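The dishwasher quit in July, halfway through a load. It was an Aigner, the tall narrow kind, and it had been in the house when I bought it. I heard the pump hum for a while and then I heard it stop humming, and when I opened the door there was gray water up to the bottom rack.

I bailed it out with a measuring cup. Then I washed everything that was in it by hand, put it away, and went to bed thinking I would call someone in the morning.

I did call someone. The man who came out looked at it for 20 minutes and told me the pump and the board were both gone, and that the newer machines don't fit the opening. The people before me had built the cabinets tight around that one model. To put in a standard dishwasher I would need to lose a drawer stack, move a water line and patch the floor where the old feet had worn through. He wrote it all up on the spot. The total was $2610, with the machine but without the floor.

I put the paper on the fridge and it's still there.

So this is a post on washing dishes by hand, which I've now done every day since, and on a few other things around the kitchen that changed with it. I wasn't planning to write it up. Emese Virág asked me on the phone how I was managing, and I talked for so long that she told me to put it on the blog instead. Here you go, Emese.

## The first few weeks

I was bad at it. I grew up in a house with a dishwasher and so did everyone I've ever lived with, so what I knew how to do was rinse. Washing a whole dinner's worth is a different job. I used too much soap, I ran the water the whole time, and I stacked the greasy pans in with the glasses so that the glasses came out with a film on them. I would finish with a wet shirt and a wet floor.

The order matters more than anything else. Glasses first, then silverware, then plates, then bowls, then whatever you cooked in. Everyone's grandmother knew this. I had to work it out from cloudy glasses.

The second thing was a basin. My sink is one big single bowl, deep enough to bathe a dog in, and filling it takes forever. I bought a plain plastic basin at the hardware store on Trasamside and set it down inside the sink. Now I fill the basin, wash in it, and rinse over the side of it into the rest of the sink. When the water gets bad I tip it and start again. It holds enough for one meal.

The third thing was accepting that the pan with rice stuck to it should sit overnight. I used to scrub at it out of pride.
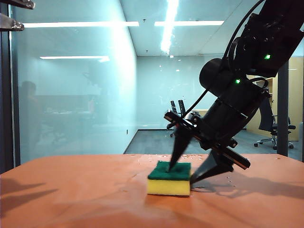 Drying is where I've changed my mind the most. I started out towel-drying everything, since that's what people do in movies, and I went through so many towels that the laundry became its own problem. Then I let everything air-dry on a rack, and the counter was never clear. What I do now is split it. Glasses and knives get dried by hand right away. Everything else sits in the rack until I make coffee the next morning, and I put it away while the water heats. It takes less time than the kettle does.

The rack itself I bought twice. The first one was a folding wooden thing that looked nice and went black at the joints. The second is steel with a tray under it that drains toward the sink, if you prop up the back edge. I propped mine up with two wine corks cut in half the long way.

## Fewer dishes

I didn't expect to start getting rid of things, but I did. With a dishwasher I could go through every mug in the cupboard before I ran a load. I had enough mugs for a church supper. Without one, every mug I use is a mug I have to wash that night, and I found I was using the same one over and over and rinsing it in between.

In the end I boxed up most of the cupboard and took it to the thrift store in Perkstead. I kept 8 dinner plates, which is how many people fit at my table with the leaf in. I kept the bowls my aunt gave me and I kept two mugs that I like and a few that I don't, for company. The salad spinner went. The blender stayed, although I resent it every time I take the gasket off.

I also cook differently. I make more things in one pot. I line the sheet pan. I've stopped making the lasagna, which used every bowl in the house, and I make a baked ziti now that uses one pot and one dish, and I can't say anyone has noticed the difference. Soup has gone up. Fried things have gone way down, and that's probably for the best anyway.

## Soap and so on

People have strong feelings here and I don't really. I use whatever is on sale, with one exception. Metano makes a bar soap for dishes that comes in a cardboard sleeve, and I bought one from the shelf by the register at the feed store with no expectations. You rub the brush on it and then wash. It lasts a long time and there's no bottle to throw out. It leaves a little chalkiness on dark plates if your water is hard, and mine is. I rinse those twice. I still keep a bottle of the liquid kind under the sink for greasy pans — the bar gives up on bacon fat.

As for what you wash with, I've landed on a brush for most things and a sponge for anything flat. The sponge gets wrung out and stood on its edge when I'm done. If it lies flat it smells by the weekend. I tried one of those knitted cotton cloths and liked it for glasses, but it stays damp all day and I got tired of looking at it draped over the faucet.

Gloves I go back and forth on. In the winter my hands crack along the thumb, so I wear them then. They let me use hotter water, which is their real advantage. They also make me drop things. I lost a measuring cup that way, the same one I bailed out the dishwasher with.

Wiping down is part of it too, and I was slow to see that. The dishes aren't done until the counters and the table are done. I used to stop when the rack was full and then come back in the morning to crumbs and rings. Now the last of the clean water goes to the table, and I go over it once and then again with a dry towel. When I skip the dry towel I regret it by breakfast, as I always put the newspaper down before I check.
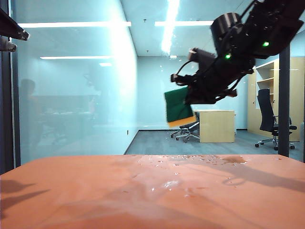
*Water drops on an orange tabletop.*

## Time

What everyone wants to know is how long it takes. Dinner dishes for two take me 30 minutes if I include the pans and the wiping. On my own, a lot less. That sounds like a lot when you add it up over a month, and I did add it up once and then wished I hadn't. But loading and unloading the machine took time as well, and I never counted that. I'd also spend part of every evening rearranging what someone else had put in wrong.

I listen to the radio while I do it. There's a call-in show on gardening that runs at the right time, and I have learned a good deal about grubs. Some nights I leave it off. The window over the sink faces the neighbors' side yard and their cat is usually doing something out there.

I've also had more conversations in the kitchen than I used to. When the machine did the work, guests would carry their plates in and go sit back down. Now somebody picks up a towel. Emese stayed with me for a week in the fall and we had most of our good talks that way, with her drying and putting things in the wrong cupboards. I'm still finding lids.

I don't want to make too much of it. There are nights I look at the pile and would write the check on the spot. Thanksgiving was one of those. I had every pot I own out, the basin water went cold and orange from the squash, and I left the roaster on the back porch until the next day with a lid on it to keep the raccoons off. It froze. I had to bring it in and let it thaw before I could wash it.

## What's in the hole now

The dead Aigner sat there for months. I kept cookie sheets in it. In the spring I had it hauled out and capped the line, and now there's an open space under the counter with a tension rod and a curtain across it. The curtain is made from a tablecloth. Behind it I keep the trash can and the recycling, which used to stand by the back door where everybody tripped on them. The floor is still chewed up where the feet were, but the trash can covers the worst of it.

If I sell this house the next people will want a dishwasher, and they can have the paper off the fridge. I'd ask them to save the basin for me.

Next time I'll get back to the porch steps. The lumber is here and it's been under a tarp long enough.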